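Tekemley Patterned Panel, Black and White

Printed lining panel for booths, display bays and open-fronted units. Made to order in our Usier workshop and sold singly or in packs of 2. The artwork is by Silvia Šimko, who also drew the Mudaliar range.

Size: 2000 mm high, widths cut to order
Finish: matt, wipe clean
Weight: 20 kg per pack
Minimum trade order: 200 mm total width

Panels arrive flat and wrapped in card. Store them upright in a dry room and leave them to settle overnight before fitting. Use a soft cloth and mild soap for cleaning. Do not use scouring pads. Orders placed in August go out in September, as the workshop closes for the summer.

Fixings are not supplied. Trotero clips fit all sizes and can be added at checkout.

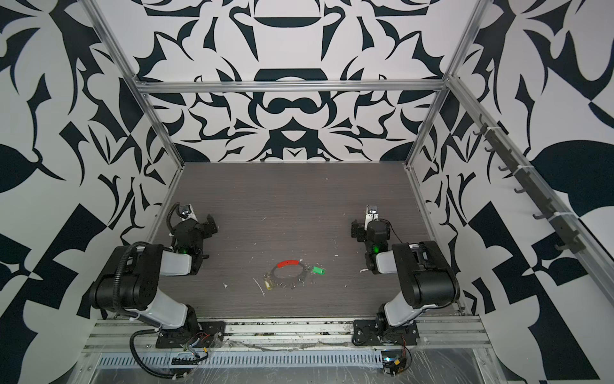 Pattern matching matters more with this design than with our plain stock. Order the back and both sides together and state which is which, as the artwork is placed differently on each. On the back wall the ornament is mirrored down the middle, while the sides carry larger, more angular pieces of it. A hook strip can be tied to a frame rail with small cable ties, leaving the print undrilled.

Samples are A4 and sent by second class post.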